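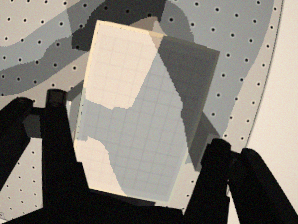
Questions about your stay at Skestton Guesthouse

What time can I check in?
Rooms are ready from 3 in the afternoon. If you arrive earlier, you are welcome to leave your bags with us in the hall.

Is breakfast included?
Yes, for all rooms. We serve it until 10. Please tell Folke Ljungberg the evening before if you do not eat milk or eggs.

How do I come from Sorkunstead?
Take bus 82 and get off at the last stop. The walk from there is 8 minutes, a little uphill.

Can I bring my dog?
One dog per room is fine. We ask 60 crowns for the extra cleaning, paid one time for the whole stay.

Are you open in winter?
We close in November and open again in March.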